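Cookies: this site uses cookies to remember your depot and language. Accept | Settings

Vitgate K16 Licence Counter Kiosk
Posted 08/06/2022 by the web editor

The Vitgate K16 is a floor-standing kiosk for driving licence renewals, changes of address and replacement of lost cards. It takes over the parts of the counter visit that need no examiner: identity check, photograph, signature, eyesight declaration and payment. The finished application goes to the issuing office as a single file.

The cabinet is powder-coated steel and bolts to a level floor. The document reader accepts photocard licences, passports and the older paper licence, which must be unfolded and laid flat. The receipt roll prints 300 slips before it needs changing, and a warning shows on the staff screen when 16 remain. Internal storage holds 2000 applications if the network link is down. They are sent in order of receipt when the link returns.

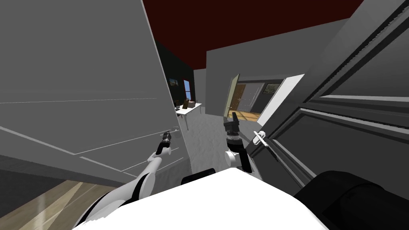

Sestthorpe Licensing Equipment Team

Software is supplied by Baseck and is updated overnight. The January release added a large-text mode and a longer time limit on the signature page. Offices still on the earlier release should update before connecting a second kiosk, as the two versions number their receipts differently.

The kiosk does not issue provisional licences or handle medical renewals. Drivers in either group are given a slip and sent to the counter.

Order code: 2568
Power: standard mains socket, own circuit preferred
Network: wired only
Servicing: Keskinen, by yearly contract
Spares held: receipt rolls, reader glass, signature pads, door locks

Site surveys are arranged through the team. Please send a floor plan showing sockets and network points.

Comments (3)

counter_four: Does the reader take a licence with a cracked corner? Ours rejects most of them.

Equipment Team: It will if the chip and number are undamaged. Clean the glass first. If it still fails, use the manual entry page.

D7 office: Is the wall bracket for the old model any use with this one, or do we send it back?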